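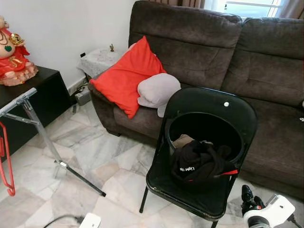 跨平台存款限额：页面显示还有剩余额度，充值仍被拒绝

Chun-yin Choi
发布于2020年12月9日

我在Irau有两个持牌博彩账户，一个是Cadora（体育投注），一个是Drovent（老虎机和牌桌）。两家都接入了Kong中央限额系统，登记的月度存款限额是1,000，按自然月计算，两个账户共用。

本月我在Cadora存过几次，其中一笔用银行卡支付，卡在“处理中”，我随后在Cadora的页面上点了取消。之后又从Cadora提现过一次，款项已经到账。Cadora的限额页面显示本月剩余80。我在Drovent提交一笔80的充值，返回错误代码41，提示“超出可用限额”。换了支付方式，结果一样。

想弄清以下几点：
一，剩余额度到底以哪一边的显示为准；
二，提现的金额会不会冲回限额；
三，已取消的那笔是否仍然占用额度。

Drovent客服只回复“请咨询限额系统”，Kong那边只有一个表单，提交后没有编号。条款我读过，“存款”一词没有单独定义，只写了“玩家向经营者账户支付的款项”。

盐井东路

以前遇到过，等等就好了。我那次第二天再试就能充进去，没联系任何人。如果还不行就下个月再充，反正额度每月都会重置。

半截铅笔

按你的描述逐项说。

剩余额度以中央系统为准，经营者页面上的数字只是本地缓存。充值时的流程是：经营者先向中央系统发出预占请求，请求里带玩家标识、金额和币种；系统返回允许，经营者才可以把交易送到支付渠道；支付成功后，经营者再发一次确认，预占转为正式入账。任何一步没有完成，额度都会停在预占状态。限额页面通常只统计已确认的交易，所以会比实际可用额度偏高。你看到的80很可能就是这样来的。代码41的含义是预占请求被拒，和支付方式没有关系，换卡换钱包都不会改变结果。

提现不冲回。月度限额按存款总额计算，和净输赢、账户余额、提现金额都没有关系。要限制净亏损，需要另外设置亏损限额，那是单独一项，由各经营者自己管理，不进中央系统。这也是很多人对不上账的地方：拿银行流水里的净额去比，得出的数字一定不对。

取消的那笔要看在哪一层取消。你在页面上点取消，取消的是经营者侧的订单。银行卡授权如果还没有撤销，经营者就不会向中央系统发释放指令。正常情况下，授权撤销后大约2小时内额度会释放；银行端的撤销拖得久，释放也跟着拖。建议先在银行那边查这笔授权是否还挂着，把授权撤销的凭证存下来，再找Cadora，不要找Drovent。预占是谁发的，就由谁释放，Drovent在系统里只能看到“允许”或“拒绝”，看不到另一家的明细。

写给Cadora时把下面的内容一次给齐：
订单号
授权时间和金额
银行出具的撤销记录
在Drovent被拒的时间及错误代码

明确要求对方“核对并释放未完成的预占”，只写“充值失败”一般会被转去支付组，然后得到一份清缓存的模板回复。

楼上说等下个月，技术上成立，但有一个例外。跨月时仍处于预占状态的交易，如果之后被确认，按确认日期归入新的月份，会占用新月份的额度。所以这笔最好在月底之前处理掉。

另外，不要为了绕开这个问题去开第三个账户。身份标识是同一个，额度也是同一个，新账户的首次充值照样会被拒，还可能触发重复注册的人工审核。

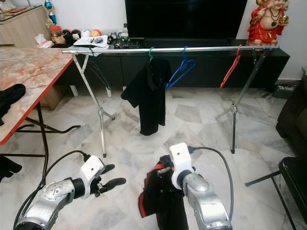
Chun-yin Choi
谢谢，授权确实还挂着，已经让银行出撤销记录。再问一点：如果我现在申请提高月度限额，新限额会马上生效吗？

半截铅笔
提高限额要先过等待期，期间仍按原限额执行，到期后还需要你登录再确认一次，不确认就视为放弃申请。调低则提交后立即生效，本月已存金额如果超过新限额，当月不能再存，已经存入的部分不受影响。等待期的具体长度看你账户里限额页面的说明，我手头的版本还是4月的，不保证没有改过。

盐井东路
补充一下，我那次也是银行卡，可能就是授权自己过期了，不是系统自动好的。

Chun-yin Choi
更新：Cadora回信说已提交释放，限额页面的数字没有变化，Drovent那边充值已经可以提交。限额不打算改了。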